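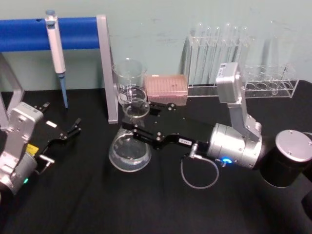 Bench notes: two arms, one beaker

The Mostora shared workshop's two-arm glassware bench has reached the handling stage. Erasto Ondieki and Godfrey Muli have been on it since February, working the Wednesday evening slot.

The right arm now carries the beaker routine. Its gripper takes a small beaker and holds it over the shallow glass dish, in front of the tall graduated beaker. The tip box and both tube racks stay along the wall, where the planner treats them as fixed obstacles. The left arm has the same reach on paper, but its gripper is mounted at a steeper angle and needs its own approach path. Godfrey is writing that one from scratch.

Two changes went in this month. Finger closing speed on glass was cut to 8 mm per second, after an earlier setting chipped a rim. The pose file was also rebuilt. The old one held 514 saved points, most of them duplicates left over from the Plutell controller, and loading it stalled the bench computer. Erasto wrote a script that merges any points closer than 2 mm. It is in the workshop's shared folder under "bench tools."

Open items:

Cable on the right arm. It loops down onto the tabletop and back up to the gripper link. A clip at the wrist would keep it off the cloth, but it must leave slack for full rotation.

Pipette. It hangs from the blue bar of the stand. Neither gripper can work the plunger, and the printed adapter is at revision 4. Drawings are welcome.

Black cloth. It cuts reflections for the vision software but slides under load. Godfrey wants to clamp it at the corners.

Anyone booking the bench should home both arms before powering down and leave the racks where they are.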